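4.2 Collecting demonstrations outside the lab 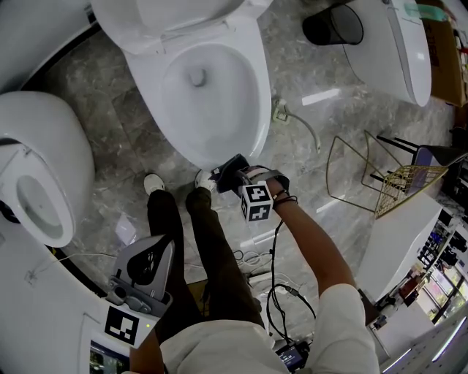
Figure 3. Head-camera view during a session in the Romdale showroom.

Our first policy, trained only on the Plemar bench data, was hopeless around glossy surfaces, and I really wanted to know if that was a lighting problem or a tracking problem. So we packed up the handheld grippers and went to record in a bathroom showroom (best floor space I've ever worked in, by the way!). We collected 225 demonstrations there, each one capped at 60 seconds. White porcelain and polished marble are a rough combination for visual tracking: in Figure 3 you can see the ceiling lights showing up as long bright patches on the tiles, and those patches slide along whenever the operator's head moves. The square markers on the grippers give us something to hold on to that doesn't slide, so we used them as the reference for hand pose and let the head view supply context only.

I should say that the markers aren't magic. With the gripper working low, near the base of a toilet, the operator's own wrist can block a marker face, and we lost the pose completely in 17 demonstrations. We threw those out before training. We did try filling the gaps with the Guo smoother, but the filled paths wobbled so much that I didn't trust them.

Everything that was left went into the Tumow training set with no relabeling. We trained 3 seeds per condition, same settings as Section 4.1, and the comparison with the bench-only policy is in Table 2.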